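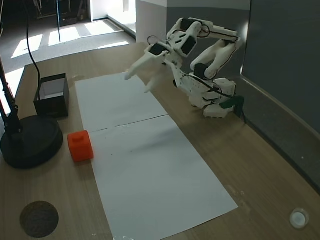
A white robotic arm on a wooden tabletop, with its gripper open over a sheet of paper.

Home News Courts Insurance Business Opinion Archive Contact

An insurer cannot refuse a water damage claim only for the reason that the owner of the building reported it late, if the delay did not make the investigation more difficult, the appeals court in Drundstead ruled in April.

The decision reverses the judgment of a lower court, which had ended the case in favor of the insurer, Dalus Mutual, before trial. The claim of the policyholder, the food wholesaler Saraç, will now go back to the trial court, where a jury may have to decide how much of the damage is covered.

The dispute began when a supply pipe failed above the storage area of the Saraç warehouse. According to the opinion, the company closed the water, called a plumber the same evening and paid for the first repairs from its own account. It did not inform Dalus until seven months later, when part of the floor started to rise and a contractor found that water had gone under the concrete.

The policy required "prompt notice" of any loss, but it did not say how many days this means. Dalus argued that seven months is not prompt under any reading, and that it was therefore free from the duty to pay. The trial judge agreed and wrote that no reasonable jury could find otherwise.

The appeals court accepted the first part of this argument. The notice was late, it said, and Saraç had given no good excuse for it. But the panel did not accept that late notice is enough by itself to end the coverage.

"The purpose of the clause is to protect the insurer from harm to its own investigation," Judge Archie Cairns wrote in the 13-page opinion. "Where the policyholder can show that there was no such harm, the clause has done its work, and the claim must be examined on its merits."

Late notice still creates a presumption against the policyholder, the court said. The burden is on the policyholder to answer it with evidence, and a general statement that the insurer lost nothing will not be sufficient.

In this case, the panel found that Saraç had offered enough to go before a jury. The plumber kept the broken section of pipe and gave it to the insurer on request. He also made dated photographs on the night of the leak. An inspector from Trotolach, the adjusting firm hired by Dalus, visited the warehouse four times and gave an opinion about the cause of the leak without any reservation. His report did not mention that evidence was missing.

Dalus pointed to the section of floor which Saraç had removed and replaced before the first visit. The court said this was a question of fact -- a jury could find that the removed material was important, or that the remaining floor showed the same thing.

The panel was less generous to Saraç on a second matter. The company also asked for the profit it lost while a part of the warehouse was closed. The policy allows such claims only when a written proof of loss is sent within 12 months, and the court noted that this deadline, different from the notice clause, is stated in exact terms. No proof of loss for the lost profit was ever sent. That part of the judgment was left in place.

Zeyu Fu, who represents Saraç, said her client was satisfied with the result, although it had hoped to keep the whole claim alive. "They have paid premiums on this building for a long time, and they would like somebody to look at the floor and not only at the calendar," she said.

A lawyer for Dalus did not return a call asking for comment. The insurer can still ask the full court to hear the case again. If it does not, the trial court is expected to set a new schedule for the remaining claim.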